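Search this journal Search Advanced search

3.2 Residual ink and surface gloss
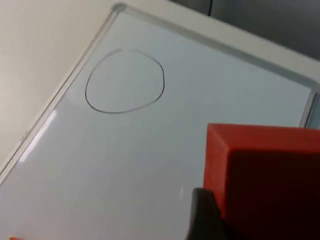
Figure 2. Framed whiteboard with a glossy writing surface.

Legibility of handwritten notes in shared rooms depends on the contrast between the stroke and the ground. Ghosting, the faint residue left after dry erasing, lowers this contrast gradually and is rarely reported by users until it becomes severe. We compared two cleaning routines in the teaching rooms at Wasstead over one term. Boards in the first group were wiped with a dry felt eraser only. Those in the second were also cleaned with Cornix fluid at the end of each teaching day.

Gloss was measured at 5 fixed points on each board, and the mean was used in all later tests. A total of 89 boards were included. Another 15 were left out after permanent marker was found on them during the August inspection.

Residue was scored by two raters using the Orozco scale, with disagreements settled by a second reading. Scores rose steadily in the dry group – most sharply where red ink was in regular use – and stayed nearly flat in the fluid group. Gloss fell slightly in both groups. The Alari model, which treats wear and residue as separate terms, fit the dry group well but overstated wear in the other.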